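Clukomby puts three robot hands through 3306 kitchen tries, and the five-fingered kind gets its moment

Robot hands with fingers are a joy to watch, but do they beat a plain two-jaw gripper at everyday kitchen jobs? The team at Clukomby has spent the spring finding out, and the first results are in!

The group ran 3306 simulated pickups with three hands: its standard two-jaw gripper, a soft gripper from Liapis, and the Zelmont multi-finger hand. All of them faced the same mix of household items, in the same kitchens, with the same controller behind them.

The two-jaw gripper was still the quickest on boxes and anything with flat sides. Round, slippery shapes were another story. There the Zelmont hand dropped far fewer items, and it coped best when things were packed close together (the part everyone at Clukomby had been dreading).

"We watched it close on a lumpy shape with a can right next to it and the whole room cheered," said Fatos Vasić, who leads the tests. "I've replayed that one far too many times."

Next up are 362 runs on real arms at the Skirkgate lab, starting in June. Vasić wants to see how the hands cope with real friction.
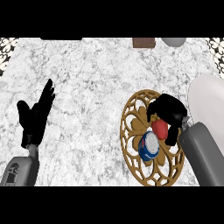
Two arms with multi-finger hands in the simulated kitchen, the right one on a red object beside a can.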